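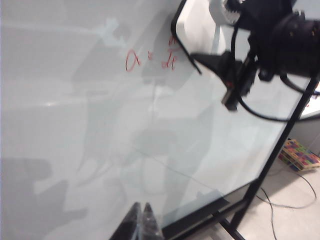
Keveseo reminder service: progress report to Ernum, second period

Period covered: March through May
Status: on schedule, one item carried over

1. Work in this period

The work was on reminders for repeating events. In the old service, a reminder was stored as a copy of the event it belonged to. If a user moved one meeting out of a weekly series, the copy stayed where it was and the phone went off at the old time. If the user deleted the series, the copies were cleaned up by a nightly job, and anything due before the job ran was still sent.

Reminders are now stored as an offset and a pointer to the series. The time is worked out when the reminder is queued and again just before it is sent. If the two results differ, the second one is used and the difference is logged. The nightly job has been turned off on the test servers and is still running in production.

The queue itself was moved to Psarras in April. The move took longer than planned. Psarras drops any message whose key is longer than 200 characters without returning an error, and our keys for shared calendars were longer than that. Keys are now hashed. We have added a check that refuses to start the service if an unhashed key is found in the queue.

2. Test results

The test set has 30 calendars, taken from staff accounts with permission and stripped of titles and guest lists. Each calendar was replayed against the old and the new service, with the same edits applied in the same order.

Old service: wrong or stale reminders in 7 calendars.
New service: wrong or stale reminders in 3 calendars.

All of the remaining faults come from the same cause. When a series is split ("this and all following events"), the second half gets a new identifier and the pointer still leads to the first half. A fix is written and is in review. It changes the table that holds the pointers, so it will go out by itself and after the other changes.

Sending time has not been measured under load. The test servers are too small for the figures to mean much.

3. Pilot at Bullimden

The Bullimden office has been using the new service since April for room bookings and staff calendars. Both services run side by side there, and only the new one sends. The logs are compared each morning at 7:00.

Two problems came out of the pilot that the test set did not show. Reminders for all-day events went out at midnight, which the old service had suppressed with a rule we had not carried across. The rule is back. The second problem is that a guest who declines an event still gets the reminder if the reply arrives after queueing. The check before sending now looks at the reply as well as the time.

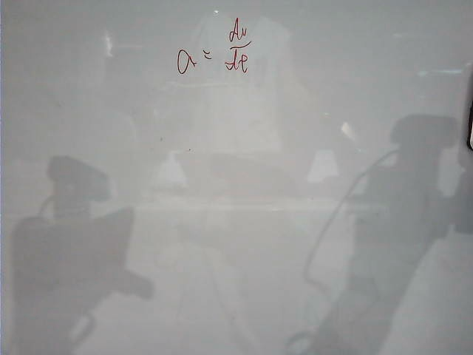

A comment returned on the draft of this report asked whether users who had set their own reminder times would lose them at the switch, and said that the plan did not make this clear. They will keep them. Custom times are copied over as offsets, and the copy can be run again if it fails partway. Where a user has set two reminders with the same offset, one is kept.

4. Carried over

The settings page for snoozed reminders was due in this period and has not been started. The time went to the Psarras key problem. It is now planned for the next period, ahead of the email digest.

5. Next period

Release the fix for split series.
Build the snooze settings page.
Run a load test on rented servers. A quote is attached to the cost sheet.
Turn off the nightly job in production once the Bullimden logs have matched for 30 mornings in a row.

6. Spending

Spending is within the approved amount. The server rental for the load test is not in the original plan and needs Ernum's approval before it can be booked.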